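# Laundry and soft goods: tips for comparing grippers at home or in a small shop

Cloth is the fastest way to find out what a gripper is worth. A block or a cup will forgive a lot. A shirt won't. These are notes from comparing several sets of fingers, two controllers and three camera positions on ordinary household folding and sorting, written down so the next round takes less time.

## Before you start

Cover the table. A bare hard top lets the fingertips skate, and a thin shirt slides away in front of them. Felt holds the bottom layer still while the top one gets pinched, and it gives a little when the arm comes down too far. Pull it flat and tape it underneath, never on top. Tape edges catch fingertips and show up in every camera view.

Pick a felt color that none of your clothes share. Gray works for most things except gray sweatpants. Keep a second piece in another color for those.

Vacuum the felt at the end of each session. Lint builds up on the finger pads and changes the grip from one day to the next, so a set that tested well in March can look bad a month later with no other cause. Wipe the pads with a damp cloth and let them dry.

## Choosing test clothes

Use clothes you already own and have washed many times. New shirts still carry sizing from the factory and are stiffer than anything that comes out of a real dryer.

A useful starter pile:

- one thin cotton T-shirt
- one sports jersey with printed or stitched numbers
- one pair of jeans or work pants
- two dish towels, one waffle weave and one flat
- a pillowcase
- one sock with a tight cuff

The jersey earns its place. Smooth polyester slips through hard plastic fingers, and large lettering is stiffer than the cloth next to it, so the same shirt gives you two materials. Note which part each grasp lands on. A gripper that only succeeds on the numbers hasn't learned much about shirts.

Don't lay test clothes out neatly. Pick the item up by its middle, hold it at elbow height and let go. Do that every time. If you arrange the pile by hand you will arrange it the way your favorite gripper likes it.

## Fingers

We compared the Grekska pointed fingers with the Prelo flat pads on the same arms. Both fit the same mount, and swapping takes one hex key once the cable is unplugged.

Pointed fingers are better at finding an edge. They get under a hem or a collar with very little downward force, and they can pull one layer off a stack of two. They are worse at holding a heavy item once it is in the air. Jeans rotate around the pinch point and then drop.

Flat pads hold jeans well and lose the hem of a T-shirt about as often as they catch it. They also tend to pick up two towels together. If most of your work is towels and pants, start with pads. For shirts, start with points.

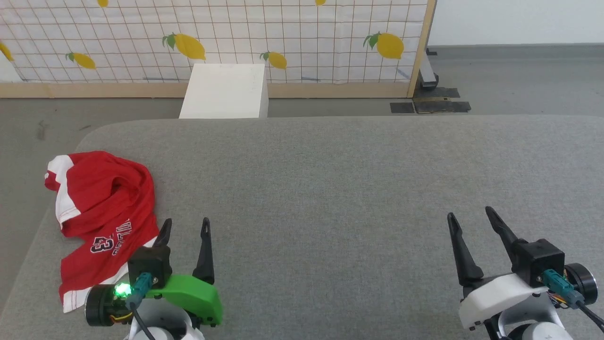
Open the fingers only as far as the job calls for. A wide opening looks safe but gathers a big bunch of cloth, and a big bunch is hard to spread out again. For shirts we settled on an opening of 30 millimeters at the tips. Towels can take more.

Set the closing force with a dish towel before you try anything you care about. Start low, lift the towel, and raise the force one step at a time until it stays put for the whole lift. Go one step past that and stop. More force wears out the pads and leaves pinch marks on knits.

If the tips don't meet evenly, cloth will creep out on the loose side. Close the fingers on a strip of paper and tug. It should feel the same from left and right. Loosen the mount screws, close the fingers fully, then tighten again with them closed.

## Arms and reach

Two arms are worth the trouble for cloth. One can hold a corner while the other looks for the next one. With a single arm you spend most of your time regrasping.

Mount both arms on the same side of the table and check that they can each reach past the middle. An overlap of 18 inches was enough for adult T-shirts. With less than that, long sleeves have to be passed along in two moves.

Run cables down the outside of each arm and leave slack at the wrist. Turn the wrist all the way in both directions by hand with the power off and watch the plug. A connector that tightens at the end of the turn will work loose within a week. Put a loose tie on the forearm to carry the weight of the cable, so that the plug doesn't.

Label the arms left and right at the base and on the cable ends. Swapped cables are the most common reason for a lost morning here.

## Controllers

The Macedo controller is the simpler one. It has a knob for speed and a knob for force, and it does the same thing every time you turn it on. Good for a first comparison.

The Jelska takes longer to set up and lets you change force partway through a lift. That helps with jeans, where the load comes on late as the legs leave the table. It made no difference on towels, and the menus are slow. Save your settings under a plain name such as "towel low" or "shirt points." Numbers alone mean nothing two weeks later.

Whichever one you use, change one setting at a time. Write it down before the run and not after.

## Cameras and lighting

- Mount the camera high enough to see both grippers and the far edge of the table at once.
- Close the blinds. Sunlight moving across the felt changes the look of folds more than any lamp will.
- Two soft lamps from opposite sides are better than one bright one overhead. A single light makes deep shadows that look like edges.
- Try more than one background behind the table. A plain wall is easy. Printed fabric is harder and closer to a real laundry room or kitchen.
- Clean the lens when you clean the pads.

A wrist camera is handy for hems but goes blind once the cloth is close. Keep the high camera as the main view and treat the wrist one as extra.

## Keeping score

Keep a sheet for each set of fingers with five columns: item, drop number, where it grabbed, held or dropped, and notes. Score a lift as held only if the item clears the table and stays up until the arm stops. "Almost" goes in the notes column.

Small runs mislead. After the first ten lifts the flat pads looked clearly better on shirts, and after 600 the pointed fingers were ahead by a good margin. Our full log now stands at 2,687 lifts, and the order for shirts hasn't changed again.

Rotate the clothes. Cloth relaxes as it is handled, and the last item of the day is always softer than it was in the morning. Wash the whole pile when it starts to feel limp, skip the fabric softener, and dry everything on the same setting.

## Quick fixes

**Fingers slide over the cloth.** Wipe the pads, then lower the approach slightly. Add force last.

**Two layers come up together.** Narrow the opening and come in at a lower angle from the hem side.

**Item drops halfway up.** Slow the lift first. If it still drops, grab closer to a seam.

**Felt lifts with the shirt.** The tips are going too deep. Raise the stopping height and check the tape under the table.

**Gripper clicks when closing.** Look for thread wound around the base of a finger. Power off, cut it with small scissors and pull it out with tweezers.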